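Ticket 514
Site: Rarora, kitchen, unit 7
Reported by: Kelly Mendonça
Category: Small appliances / bench
Status: Open, waiting on part

Problem as reported
Toaster oven trips the kitchen circuit a few minutes into heating. Started in June. Kettle on the other outlet goes off with it. Reset at the panel each time, no other rooms affected.

Log

9:40 am. Unplugged everything on the bench and reset the breaker. Ran the toaster oven alone at 177 for 50 minutes. No trip.

10:45 am. Plugged the kettle back in and ran both. Tripped in under five minutes. Swapped the kettle for the spare from unit 4, same result. Both outlets are on the one circuit, so the load is too high with the two together.

11:20 am. Checked the oven itself. Cord and plug are fine, no scorching. Crumb tray was full, emptied it. Bottom control knob turns past its stop, so the timer doesn't always shut off. Ordered a replacement from Tollance. 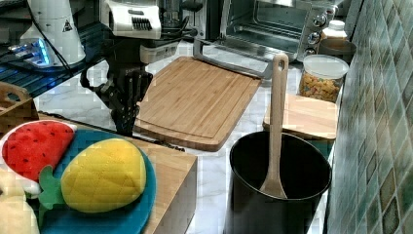 Asked Kelly to keep the big bamboo cutting board flat on the counter and not leaned on the glass door, and to leave the jar with the white lid well off to the side when the oven is on.

1:15 pm. Kettle moved to the outlet by the fridge, separate circuit. Ran both again, no trip.

Next step
Fit the knob when it arrives. Kelly to switch off at the wall after each use until then. Leave ticket open.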